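The Skisinex kit, three weeks in

First thing, the box is heavy. Heavier than the web page lets on. Two trips from the car, and the manual rode up the stairs in my back pocket.

The Skisinex is a tabletop pick-and-place kit from Priltden, sold to schools, small labs and the sort of hobbyist who already has a drill press. One arm, one two-finger gripper, a small camera at the wrist, software on a thumb drive. You bring the table and the computer. You also bring the stuff to pick up, and that part I enjoyed more than I should have.

Setup took most of an afternoon. Priltden says 80 minutes. Maybe if you've done it before. The arm bolts on with four clamps and the clamps are fine. The cable guide is not fine, it pops off whenever the elbow folds all the way back, and by day two I had it held on with a twist of garden wire. Still there.

Calibration is better. The arm wags around for a while, looks at a printed card, wags some more and then it knows where it is. Did it wrong once (card upside down) and the software told me so in plain words. Points for that.

Then the tasks. The starter library has 74 of them, from stacking blocks up to folding a washcloth, and you can skip straight to making your own. You move the arm by hand or with the little controller, it records, you repeat. Then repeat again. The manual suggests 70 good runs before you train anything. I got bored at half that and the results looked like it. Went back, did the rest, and the difference was plain to see.

Blocks are easy. Everybody demos blocks. I wanted water, so the bath toy job got most of my second week - toys, a blue tub, a pink bowl, white table. Simple to say. Water moves, toys drift, and a pink octopus does not hold still for anyone. 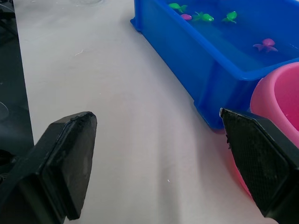

HO CHI MINH CITY - Jun 19, 2020

The wrist view is where the kit earns its money. You get both fingers, whatever is between them and a good chunk of what's coming next, so you can line up on a toy without leaning over the tub. Opened wide, the fingers leave a big gap. Big enough for anything I'd want to lift off a bath toy shelf.

Downside, the fingers are bulky. Come in low near a bowl and the right one covers part of it. You learn to swing in from the other side. The software doesn't learn this for you unless you show it, so show it early.

Finger pads next. They're a wear item and Priltden sells spares in pairs. The textured pad gripped best for me on slick plastic. It also picks up dust like crazy, and the edge starts to look ragged sooner than I'd like at this price. The plain pad is easier to wipe but scuffs along the top. I ran one of each for a while, which the manual says not to do. Worked ok.

Water warning. The fingers are rated for splashes. The wrist is not. It says so on page one and agian on the sticker, and you should believe it. Keep the tub full enough that you never reach deep.

I called Định Lý, who runs product support for the kit out of the Vương office, mostly to complain about the cable guide. Got an answer before I finished the question. "We know. The new guide ships in August, and anyone who registered gets one in the mail." What about the wrist seal? "Not this version. Don't ask me about the next version." Asked anyway. No luck.

Support in general has been quick. Two emails, two replies, both same day. The forum is thinner - a lot of questions, fewer answers, and a long fight over clamp sizes that you can skip.

The obvious thing to compare it with is the Movano, which costs less and comes half assembled. I've had one on loan since winter. Quieter arm, nicer controller, much worse camera. The view goes muddy on a pale tabletop, and small bright objects on pale tabletops is pretty much what these things do all day. If you only want to stack blocks, get the Movano and keep the change. For anything fiddly I'd take the Skisinex.

Noise. It whines on the way up. Not loud, but you wont want it running next to a phone call.

Software updates come over the network now, or by thumb drive if your school locks everything down. The last one cut my startup wait in half and moved the stop button to a dumber place. It used to be bottom right, under your thumb. Now it's in a menu bar. Please move it back.

The subscription is optional. It gets you cloud training and more than 100 extra shared tasks, some good, some clearly made by a bored teenager. I trained on my own machine overnight and never felt short. Try a month before you pay for a year.

Good: wrist camera, calibration, support, textured pads while they last.
Bad: cable guide, stop button, the whine, bare wrist around water.

Mine goes back Monday. I've asked if I can buy it.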